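Ticket 2973 - Warenwirtschaft Cemdale: Nachtsicherung bricht ab, Belegsuche extrem langsam
Status: gelöst
Priorität: hoch
Angelegt: 14. August 2023
Produkt: Nirkix Archiv, Server-Edition
Standort: Lager Moreira

Problembeschreibung

Seit dem letzten Update der Belegsuche läuft die Nachtsicherung nicht mehr durch. Sie startet pünktlich, schreibt die Stammdaten weg und bleibt dann im Belegarchiv hängen. Im Protokoll steht jedes Mal dieselbe Zeile:

Zeitüberschreitung beim Lesen des Indexsegments, Vorgang abgebrochen

Tagsüber ist die Suche nach Lieferscheinen quälend langsam. Wer nur nach der Belegnummer sucht, merkt wenig, aber sobald ein Lieferantenname dazukommt, dreht sich der Wartekreis minutenlang. Neustart des Dienstes hilft bis zum nächsten größeren Import.

Eintrag 1

Dienst angehalten, Indexprüfung von Hand gestartet. Sehr interessant! Die Prüfung meldet 2.973 verwaiste Einträge, und sämtliche stammen aus dem Import der alten Nestetti-Belege. Das ist eine wunderbar konkrete Spur, damit lässt sich arbeiten. Die übrigen Lieferanten sind sauber.

Testweise habe ich die Sicherung ohne den Nestetti-Bereich laufen lassen: ohne Fehler durch. Mit dem Bereich: Abbruch an der bekannten Stelle. Dreimal wiederholt, dreimal gleich.
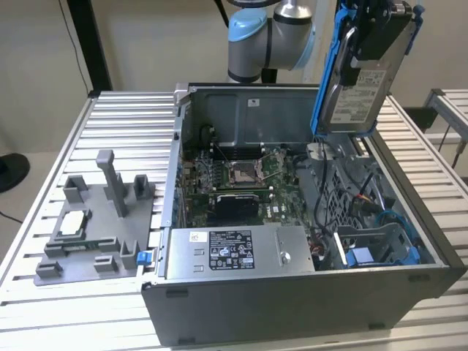

Offenes Gehäuse mit Hauptplatine, CPU-Sockel unbestückt

Eintrag 2

Stapelgröße beim Lesen geändert. Ab Werk stehen 2.000 Belege pro Stapel in der Konfiguration, ich bin auf 700 heruntergegangen. Die Sicherung kommt jetzt deutlich weiter, bricht aber immer noch im Nestetti-Bereich ab. Mit 100 läuft sie komplett durch, braucht dafür aber bis in den Vormittag hinein, und dann kommen sich Sicherung und Wareneingang in die Quere. Als Dauerlösung taugt das also nicht, als Hinweis ist es Gold wert.

Ich vermute inzwischen die Lieferantennamen. Im alten System durften sie Zeilenumbrüche enthalten, und einige Kollegen haben davon reichlich Gebrauch gemacht (teilweise steht die halbe Anschrift samt Öffnungszeiten im Namensfeld). Der Import hat das brav übernommen. Der neue Index zerlegt solche Felder in lauter Einzelstücke, findet den zugehörigen Beleg nicht mehr und sucht bei jeder Abfrage von vorn.

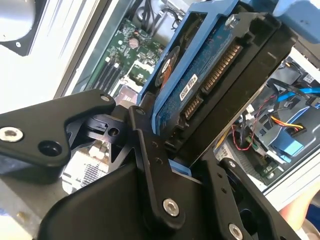 Antwort aus der Buchhaltung: Das mit den Zeilenumbrüchen kann ich bestätigen, wir haben früher auch Ansprechpartner und Kundennummer ins Namensfeld geschrieben, weil es kein anderes Feld dafür gab. Bitte beim Bereinigen nichts wegwerfen! Die Kundennummern brauchen wir für den Jahresabschluss. Wenn sie in das Bemerkungsfeld wandern könnten, wäre uns sehr geholfen. Und die Suche bitte nicht während des Zahllaufs abschalten.

Eintrag 3

Danke, genau diese Auskunft hat gefehlt! Vorgehen ist damit klar:

Belegarchiv vollständig exportieren und Export gegenlesen
Im Namensfeld alles nach dem ersten Zeilenumbruch abschneiden und ins Bemerkungsfeld verschieben
Index für den Nestetti-Bereich löschen und neu aufbauen
Stapelgröße zurück auf 2.000
Sicherung von Hand anstoßen

Das Umzugsskript habe ich zuerst auf der Testdatenbank laufen lassen. Beim ersten Anlauf gingen die Umlaute kaputt, der Export war noch im alten Zeichensatz. Mit Umstellung auf UTF-8 sah alles prima aus, auch die Kundennummern stehen vollständig im Bemerkungsfeld.

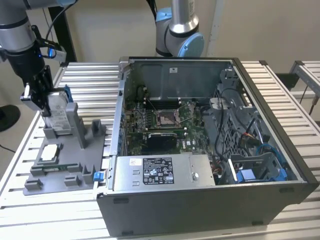 3,5-Zoll-Festplatte über der grauen Ablage, darin CPU und grünes Platinenmodul

Eintrag 4

Produktivlauf nach dem Zahllauf erledigt. Indexprüfung meldet null verwaiste Einträge - großartig. Die Suche nach Lieferantennamen antwortet wieder sofort, auch bei Nestetti. Nachtsicherung mit der alten Stapelgröße ohne Abbruch durchgelaufen, Rücksicherung einzelner Belege auf die Testdatenbank ebenfalls in Ordnung.

Offen bleibt nur die Eingabemaske: Das Namensfeld nimmt weiterhin Zeilenumbrüche an. Die Sperre dafür ist für die Wartung im November vorgemerkt. Bis dahin bitte Zusatzangaben nur ins Bemerkungsfeld schreiben.

Ticket geschlossen.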